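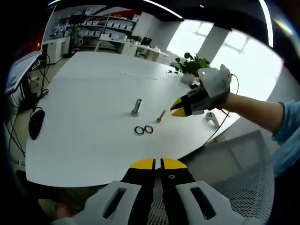
Projects > Plamalach > tools > banda-sync

# banda-sync

Time alignment and episode cutting for recordings made with two hand-held grippers. It takes the raw streams from the left and right tool and writes one episode file per demonstration, ready for the Yuan policy trainer.

Most of our tabletop sets use small metal parts and O-rings, so the defaults are tuned for short reaches and small finger openings. Larger objects work, but raise `open_thresh` first.

## What it does

1. Reads video, pose and finger width from each tool.
2. Finds the clock offset between the two tools by matching motion peaks.
3. Resamples everything to the left tool's clock.
4. Cuts episodes where both tools stay still for longer than `idle_s`.
5. Drops episodes with tracking gaps and writes the reason to `rejects.csv`.

## Usage

 banda-sync run --in raw/ --out episodes/ --config bench.yaml

Add `--dry` to print the cut points without writing anything. Do this on a new table before a full run.

## Current set

| | |
|---|---|
| Raw episodes | 2,885 |
| Kept after filtering | 1,171 |
| Tool streams per episode | 2 |
| Workers used for the last build | 4 |

The keep rate is low. Most rejects are pose loss near bright windows, and the rest are cuts where one tool paused and the other kept going. The second kind can be recovered by hand with `banda-sync merge`.

## Known problems

- Pose drifts on plain white tabletops. Leave some texture in view – a plant or a mouse is enough.
- Finger width is read from the yellow tips. Other yellow objects near the fingers will throw it off.
- The offset search fails if only one tool moves in the opening seconds. Tap both tools on the table at the start.
- Files over roughly 1,000 seconds need `--chunked`, otherwise memory runs out.
- The Inditz exporter still writes the old quaternion order (w last). Set `quat: wxyz` in the trainer config after converting.

## Changes since the last tag

`idle_s` is now a float. `rejects.csv` has a column for the tool that failed. The old `--left-only` flag is gone.

Maintainer: Octavian Iordache. Open an issue before sending a patch that touches the resampler.

Contact | © Plamalach | Back to top

This site uses cookies to remember your settings. Accept / Decline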